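Cendstead Home Cooks Circle
Minutes of the monthly meeting, 2021-05-31

Typed up by Bhupendra Pathak, who also took the notes, so if your best line is missing blame my handwriting

Well, it was Memorial Day and I fully expected to be sitting there by myself with a tray of samosas, but we had a good crowd! Thank you all for coming in between cookouts. I opened at ten past six because the door code had been changed and I had the old one written on my hand.

Minutes from March

Read and approved with one fix. I had written that Dinesh Mittal would "bring the big pot back." He would like it known that he never had the big pot. He has the medium pot. I've changed it. The big pot is still missing, and if you have it, please leave it on my porch and we'll say no more.

Money

We have $179 in the account after paying for the room through summer. Dinesh thought it should be more and went through the receipts with me during the tea break, and we found the difference, which was the propane refill I'd paid for out of my own pocket and then paid myself back for (I forgot to write it down, sorry). So $179 is right. Dues are staying where they are. I floated the idea of raising them a little and got a few looks, so I unfloated it.

The Plerkville supper

This took up most of the evening. Plerkville has asked us to cook for their street supper again, and they're expecting 120 people this time. We said yes before we really talked about how, which is very us.

Menu as agreed, after a lot of back and forth:

Chickpea curry, mild, made in three pots
Rice, plain
Cucumber salad with lemon
Flatbread, bought in
Something sweet, still open

On the curry, I wanted it a bit hotter and lost the vote badly. Chili sauce will go out on the tables so people can help themselves. Dinesh will do a test batch at home to get the salt right, since last year's was cooked by three people who each salted it. I was one of the three. From now on one person salts and everybody else keeps their hands in their pockets.

On the flatbread, we talked about making it ourselves and I was all for it until somebody asked where we'd put the griddles. So we're buying it in from Joshi, the bakery behind the post office. I'll call them this week and ask if they can have it ready by early afternoon, wrapped in stacks. They wanted a deposit last time and I expect they'll want one again.

For the sweet, it's between rice pudding and cut fruit. Rice pudding is cheaper and I love it, but it has to be kept cold and we only have the two coolers. Fruit is easy but somebody has to stand there and cut all that melon. We'll settle it by email. Please do answer the email! Last time I got two replies and one was about a different subject.

Serving starts at five. Cooks should be there by noon. Bring your own apron, your own knife with your name on tape, and closed shoes. I wore sandals last year and I still have the mark from the ladle.

The Luvo newsletter

Luvo is what we've called the recipe sheet, for those who've joined lately. We print it and leave it at the library and the laundromat. I suggested a longer summer issue with the pickles page put back in. The feeling in the room was that the pickles page is fine but it needs to be checked by somebody who has made the pickles, as the last version left out the vinegar. I had two phone calls about that. Dinesh will check it. Anything you want in the summer issue should reach me by the second week of June, typed if you can manage it.

We had a nice side chat about whether to put calorie numbers on the recipes. One person said her doctor had told her to keep her sodium under 3000 milligrams and working down, and she'd find salt amounts more useful. So we'll write salt in teaspoons and stop saying "to taste" everywhere. I'm the worst offender there and I'll try.

Pantry shopping and storage

We went over what the club buys and what people bring. Oil, rice, dried beans and spices come out of club money. Fresh stuff, you bring it and hand me the receipt. Please put the date you opened it on anything you leave in the club cupboard. I threw out a jar of tamarind paste last week that could have been older than my marriage.

There was also a question from one of our newer members that I promised to write down with the reply, so it's all in one place.

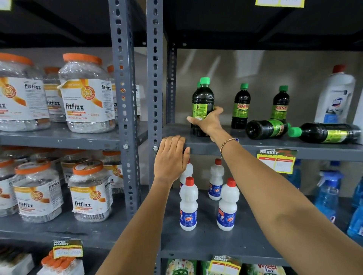 Can we leave opened spices in the club cupboard over the summer?

Whole spices can stay if they're in a jar with a tight lid and a date on it. Ground ones should go home with whoever opened them, as the cupboard backs onto the boiler and they lose their smell fast.

Any other business

The tap in the room's kitchen still drips. I've reported it twice and will report it again.

We're short of oven mitts. If you have a spare pair that isn't scorched through, bring it along.

Dinesh asked if we could start at half past six when the weather's warm, so people can get home and change first. Nobody minded, so half past six it is for June, July and August.

Jobs to do

Bhupendra: call Joshi about the bread, send the email about the sweet, chase the tap
Dinesh: test curry, pickles page
Everyone: look for the big pot

We finished at eight, ate the samosas and stacked the chairs. Two lids were left behind, one glass and one steel. I've got both at my house.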